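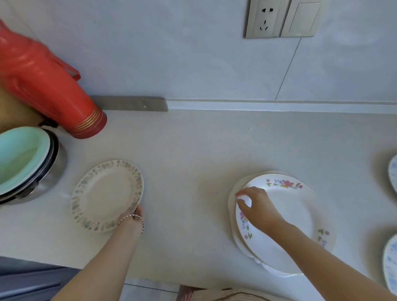
Too quick on the stacks, Shiela Castillo wrote on Thursday morning, and would I please let my hands settle before I moved a plate, so that Ellar could tell where the touching stopped and the taking began.

I read it twice over my tea. I'd been taking plates off stacks for most of my life by then, and I had never once considered that there was a place where the touching stopped and the taking began, but of course there must be, and once she'd put it into my head I couldn't get it out again. I stood at the counter and reached for the top plate with the little flowers, the pink and purple ones, and I felt my fingertips rest, and then I felt them decide. It made me quite giddy. I had to go and sit down.

Kostton paid by the clip. A clip was one plate going from one place to another, or one plate being turned over and looked at, or a stack being made a bit more sensible than it was before, and I could manage more than 40 in a morning if the phone didn't ring. They went off to the office in Mussa, where Shiela watched them and sorted the good from the not so good, and the good ones went to Ellar, who was learning to put away dishes. I had never met Ellar. I had never met Shiela either, come to that, but she signed her notes with her whole name every time, like someone signing for a parcel, and I'd grown fond of her.

My sister thought the whole thing was daft. "You're teaching a cupboard to do your job," she said, and I told her that nobody had ever paid me for it when it was my job, so the cupboard was welcome to it.

The trouble was that I kept wanting to do it nicely. Shiela had warned me about this early on. She said people tidied themselves up for the lens, the way you do for a visitor, and that what Ellar needed was the ordinary muddle - a plate set down a bit crooked, a hand that goes out and thinks better of it. So I tried to be ordinary. You wouldn't believe how hard it is. I'd put a plate down crooked and then lie awake wondering whether I had done it the way a person does, or only the way a person does when she's been asked to.
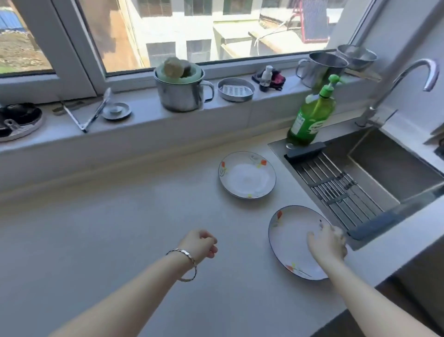

*Tulip plates, by the sink.*

Those were my mother's favourites, and I'd kept them out of the clips for weeks. I told myself it was the rims, which were thin and went in the dishwasher at their own risk. Then one afternoon in March the plain plates were all put away and the light was so good coming in over the sill that it seemed a shame to stop, and I got them down. I did 19 clips with the tulips, from the window to the sink and back again. I wasn't thinking about the lens at all. I was thinking about her at her own counter in Gruvura, with the wireless going, feeling along the far edge for chips before she'd let any of us eat off a plate. She did it without looking. She'd be telling you off about your shoes, and all the while her fingers would be going along that rim.

The note came back after supper.

These are the best you've sent, it said. What are you doing with your fingertips on the far side? Ellar has started doing it too. Shiela Castillo.

Well, I didn't know I was doing anything. I went and fetched a plate and stood there in my slippers and watched my own hand go out, past the near edge where any sensible hand would stop, and along the far one. I'd been doing it all my life, I suppose, and there had never been anyone to point it out. I laughed so much I had to put the plate down.

I wrote back and explained about the chips, and my mother, and the wireless, which was a good deal more than she'd asked for, and then I worried for 2 days that I'd overstepped. When the answer did come it was a short one. She said they had talked about it in the office, and some of them wanted it trained out, as it added time to every plate, and she had said to leave it in.
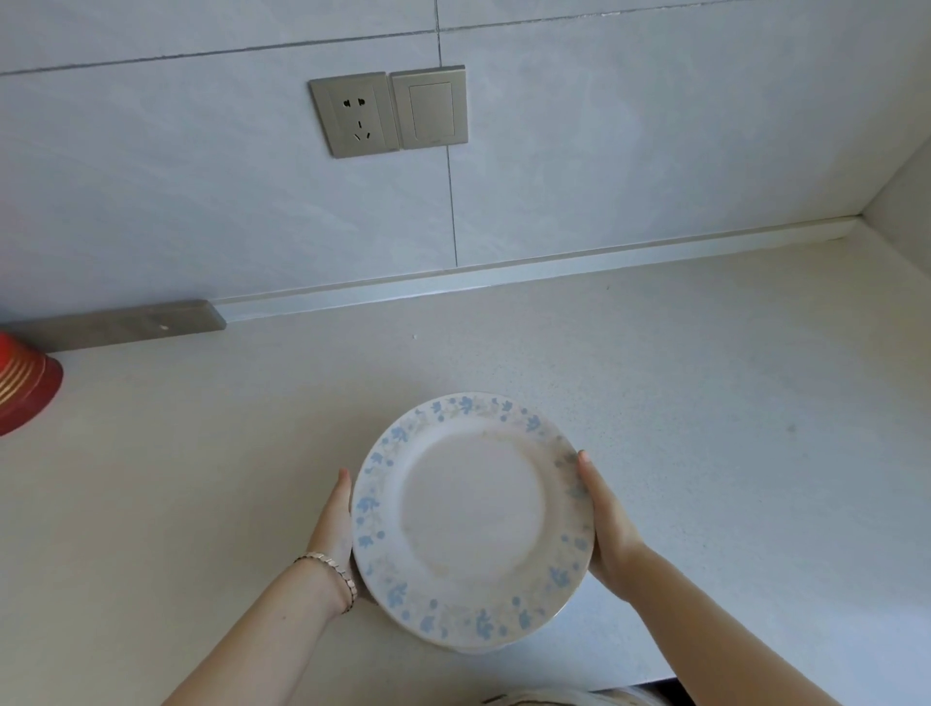

So I carried on, and I got down the blue ones next, and held each of them up a moment before I set it on the counter, as she'd asked. I think about Ellar sometimes when I'm at it. I picture a big clean room in Mussa with a shelf along one wall, and an arm going out, and a pause, and then that little run along the far edge, looking for a chip. I asked Shiela whether it had ever found one.

Not yet, she wrote. Send more with the blue.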